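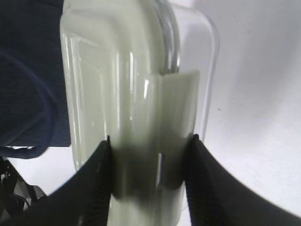 Pale green lid, clear box. Lunch, in theory.

Lunch is dying and we are all letting it happen.

I mean the actual break. The half hour where you stop. My first job, a print shop, noon came and the machines went off. You sat down. Somebody had cards. If you tried to work through it the foreman told you to knock it off, he didn't want your crumbs in the rollers.

Now I get a calendar invite for 12:15. "Quick sync!" Quick my foot. It ran 47 minutes and I ate a cold potato with the camera off.

Nikola Grgić, who sat across from me for years at Bresik, used to put his shoes on at noon and leave. Every day, no phone. People thought he was rude. He'd walk down to the bakery, Abou Jaoude, get the cheese one, eat it on the wall outside. Then back at his desk and pleasant to everybody until five. I thought he was rude too, for a while – then I went with him one Saturday when we'd both been called in, and I have never been so annoyed at how good a bench and some bread can feel.
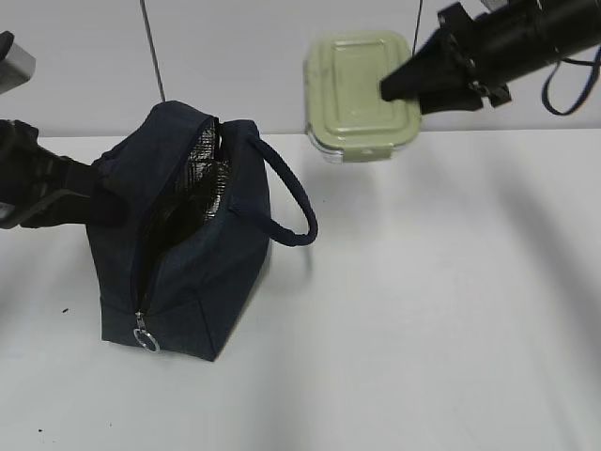
So what happened. Part of it is money, sure. A sandwich near my office is a joke now and people bring food from home, fine, good, I do it too. But bringing it from home turned into eating it at the desk, and eating at the desk turned into answering email with one hand. Same food. No break.

Part of it is bosses. They don't say skip lunch. They just skip theirs, loudly, and you're suppose to notice.

And part is us. I counted my work messages for July, the ones I sent between noon and one. 146. Not one of them was urgent. One was a picture of a parking sign. I wasn't forced, I was just sitting there with a fork, and the screen was on.

My sister teaches, she gets 28 minutes and half of that is walking kids down a hall, so I know I'm complaining from a comfy chair. She should get more. So should nurses, drivers, the guy at the pharmacy counter eating crackers behind the register. But those of us who do have the hour and give it away for free – what are we doing? Who is teh hour going to?

Take it back. Block it on the calendar, call it whatever you want, mine says "dentist". Go outside if there is an outside. Eat the thing slowly.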